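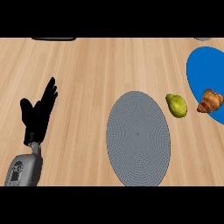 TRORNNESS, March

How to get a self-published music memoir into shops

So you were in a band, you have written it all down, and your sister says it is very good. Well done. Now comes the part with the boxes.

Start with the number of copies. Venkatesh Raju, who drummed for Mesemico and remembers more of it than the singer would like, printed 800 of his and stored them under the stairs. Print 200. You can always order more, and you will still be able to reach the hoover.

Next, the names. Go through the manuscript and mark every living person who does something daft in it. Write to each of them with the passage that concerns them and keep the replies. Bass players mostly object to being left out. Managers object to everything, so send theirs early.

Lyrics cost money, even your own if you signed them away at 19 in a van. Ask the publisher of the songs before you quote a line. Titles are generally fine to mention.

Get an ISBN, put the barcode on the back cover, and leave the price off the artwork until you have the printer's final quote. Shops will want a discount and the right to send copies back. Petrauskas, the record shop by the station, takes five at a time and pays when they sell.

Send review copies 28 days before publication with a one-page press sheet. Put the band's name in the first line. "Fenelora tour, the truth at last" got Venkatesh two local radio slots, one of them before breakfast.

Bring your own pen to the signing, and a spare.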